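Derow wicketkeeping pads, senior
By Kurniawati Sitompul
November
Last updated 4:10 pm

Print this page | E-mail this page

The Derow is a cut-down keeping pad for women's and men's senior cricket. It stops below the knee roll, so a keeper standing up to the stumps can get into a full crouch without the top edge catching. Two straps hold it, one at the calf and one at the ankle. Both can be replaced.

Clarkalby Cricket Club used the pads for all of last season, across 40 matches on turf and synthetic. The straps were the only parts that needed changing.
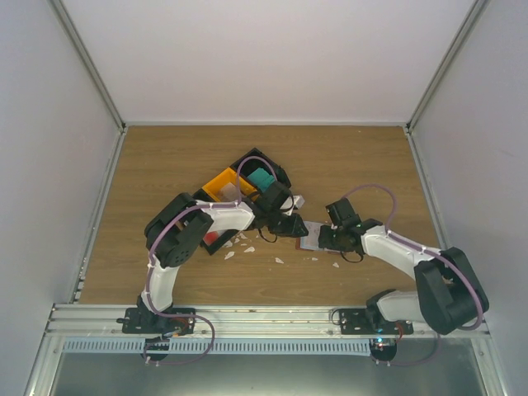 Mangundap, who keeps for Clarkalby's seconds, found the ankle strap stiff for the first few sessions and said she would go up a size if she wore thick socks. Her old pads used to turn on her shin when she went down the leg side, and she hasn't had that with these.

Sizing is by shin length, measured from the ankle bone to just under the kneecap. Youth sizes are listed separately. The pads come in white only, with coloured straps available for club orders.

Wipe with a damp cloth and dry away from direct heat. Don't machine wash.

Stock code 3447. Price $207 a pair. Matching Vukero inner gloves are sold separately.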